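생활공간 정리 프로젝트 결과 보고서
과목: 주거와 생활문화
제출: 4조 / 작성자: 우펜도 오코트 (Upendo Okoth)
12월 2일

1. 왜 거실이었나

처음에 우리 조가 내려던 주제는 냉장고 정리였다. 그런데 중간 발표 때 다른 조 두 팀이 똑같이 냉장고를 들고 나오는 바람에(진짜 민망했다) 급하게 바꿨다. 마침 조원 리잘(Rizal Rahman)이 자기가 사는 집 거실을 써도 된다고 했고, 같이 사는 사촌 누나네 가족한테도 허락을 받았다. 아이가 있는 집이라 물건이 바닥으로 내려오는 속도가 장난이 아니라고 했다. 우리한테는 오히려 좋은 조건이었다!

우리가 세운 질문은 간단하다. 거실 물건은 왜 제자리로 안 돌아가는가? 그리고 돈을 거의 안 쓰고 자리를 다시 정해 주면 얼마나 유지되는가? 수납 가구를 새로 사면 당연히 깔끔해지겠지만 그건 과제라기보다 쇼핑이니까, 새 가구는 금지로 했다. 박스나 바구니도 집에 있는 것만 쓰기로 정했다.

조원은 나, 리잘, 네르미나(Nermina Stan), 나소로(Nassoro Rashidi) 이렇게 네 명이다. 네르미나가 기록을 맡았고 나소로는 평면도를 그렸는데, 평면도는 축척이 좀 이상해서 부록에만 넣었다. 미안, 나소로.

2. 시작할 때의 거실

거실은 대리석 타일 바닥이라서 물건이 굴러다니기 딱 좋다. 무늬가 회색이랑 흰색으로 섞여 있어서 작은 흰색 블록 같은 건 밟기 전까지 안 보인다(나는 두 번 밟았다). TV는 낮은 흰색 장 위에 있고, 그 장이 벽을 거의 다 차지한다. 문이 달린 수납칸은 오른쪽 끝에만 있고 나머지는 앞이 뚫린 선반이다. 이 뚫린 선반이 우리 프로젝트의 주인공이라고 해도 된다. 종이, 자잘한 물건, 장난감이 다 여기로 들어간다. 들어가기만 하고 나오질 않는다.

작은 흰색 테이블은 원래 차 마시는 용도였다는데, 리잘 말로는 거기서 차를 마신 기억이 없다고 한다. 지금은 상자랑 분홍색 천이 올라가 있고 다리 사이에는 하늘색 양동이가 들어가 있다. 테이블 위도 수납, 테이블 밑도 수납인 셈이다.
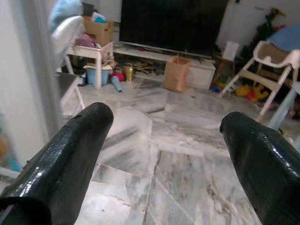 물건을 옮기기 전에 먼저 집 식구들한테 하나씩 물어봤다. 이건 누구 거예요? 마지막으로 언제 썼어요? 원래 어디 있어야 해요? 대답이 제일 어려운 건 세 번째 질문이었다. 예를 들어 바닥에 있는 갈색 종이봉투는 다들 "그거 그냥 봉투인데?"라고만 하고, 어디 있어야 하는지는 아무도 말을 못 했다. 그 옆의 금색 원통도 비슷했다. 사촌 누나는 선반에 올리자고 했고 매형은 주방으로 보내자고 했다. 결국 우리가 결정을 미루고 바닥에 일주일 더 뒀다.

이 과정에서 네르미나가 '주소 없는 물건'이라는 말을 만들었는데 꽤 쓸모가 있어서 보고서 전체에서 계속 쓰기로 했다. 누구 것인지는 아는데 어디 둘지는 안 정해진 물건을 말한다.

3. 분류

11월 첫 주에 선반과 바닥, 테이블에 있던 물건을 전부 꺼내서 목록으로 만들었다. 세어 보니 135개였다. 선반 하나에서 그렇게 많이 나올 줄은 정말 몰랐다. 분류는 이렇게 했다.

매일 쓰는 것: 리모컨, 충전기, 아이가 요즘 좋아하는 장난감
가끔 쓰는 것: 색연필, 보드게임, 설명서
주소 없는 것: 봉투, 통, 짝 없는 부품, 정체불명의 끈
버려도 되는 것: 지난 전단지, 다 쓴 건전지, 마른 펜

종이류가 생각보다 골치였다. 영수증이랑 유치원 안내문이 한 덩어리로 뭉쳐 있어서 한 장씩 펴야 했다. 나소로가 이걸 혼자 다 했다(평면도 벌칙은 아니다). 남길 종이는 얇은 파일 하나에 들어갔고 나머지는 폐지로 나갔다.

장난감은 우리가 마음대로 못 건드렸다. 아이가 옆에 앉아서 감독을 했기 때문에... 빨간색이랑 분홍색이 섞인 둥근 장난감은 치우려고 할 때마다 다시 바닥으로 내려왔다. 하늘색 고깔처럼 생긴 것도 마찬가지. 그래서 이 두 개는 아예 '바닥에 있어도 되는 물건'으로 인정해 줬다. 처음 계획서에는 없던 분류인데 지금 생각하면 제일 잘한 결정 같다.

4. 자리 다시 정하기

뚫린 선반은 칸막이가 없어서 왼쪽은 아이 구역, 가운데는 어른 구역, 오른쪽은 비워 두는 구역으로 나눴다. 칸막이는 상자를 잘라서 끼웠다. 비워 두는 구역을 만들자고 한 사람은 담당 조교 와풀라(Wafula Muli) 선생님이었다. 선반을 꽉 채우면 새 물건이 갈 데가 바닥밖에 없다는 거다. 듣고 보니 우리 방 책상도 딱 그 상태여서 조금 찔렸다.

문 달린 칸에는 자주 안 쓰는 것만 넣었다. 문 여는 동작 하나가 생각보다 귀찮아서, 매일 쓰는 물건을 넣으면 금방 밖으로 나온다. 첫 주에 리모컨을 넣었다가 하루 만에 실패했다.

분홍색 천은 개어서 안방 장으로 옮겼다. 양동이는 테이블 밑에 그대로 두되 그 안에 작은 블록을 담기로 했다. 아이가 양동이에 던져 넣는 걸 좋아해서 정리 시간이 거의 놀이가 됐다. 물론 다시 쏟는 것도 좋아한다.

5. 결과

정리한 뒤에 매일 저녁 6시에 리잘이 바닥에 있는 물건을 확인해서 표에 적었다(인정받은 두 개는 빼고). 첫 며칠은 거의 없다가 주말에 손님이 오고 나서 확 늘었고, 그다음에는 다시 줄었다. 표는 부록 2에 있다. 정리 전보다 줄어든 건 분명한데, 리잘이 적으러 가는 길에 자기도 모르게 몇 개를 주웠다고 고백해서 숫자를 그대로 믿기는 좀 어렵다.

가족 인터뷰에서는 리모컨 찾는 시간이 줄었다는 말이 제일 많았다. 사촌 누나는 비워 두는 구역이 벌써 반쯤 찼다고 했다. 종이는 다시 쌓이기 시작했다. 우리가 종이가 '들어오는' 자리를 안 만들어 줬던 것 같다. 현관 쪽에 봉투라도 하나 걸어 둘 걸 그랬다.

6. 아쉬운 점과 다음에 할 것

집 한 곳만 봤으니까 다른 집도 똑같다고는 말 못 한다. 아이가 없는 집이나 혼자 사는 방도 비교해 보고 싶었는데 시간이 모자랐다. 조사표도 질문이 너무 길어서 매형이 중간에 답하다 말고 저녁을 하러 갔다. 다음에는 세 문항으로 줄이려고 한다.

금색 원통은 결국 선반 가운데로 갔다. 종이봉투는 폐지를 모으는 봉투로 쓰기로 했고, 이 부분은 네르미나가 마지막 방문 때 확인해서 부록 3에 적어 두었다.

부록 1. 거실 평면도(나소로)
부록 2. 저녁 점검표(리잘)
부록 3. 주소 없는 물건 목록(네르미나)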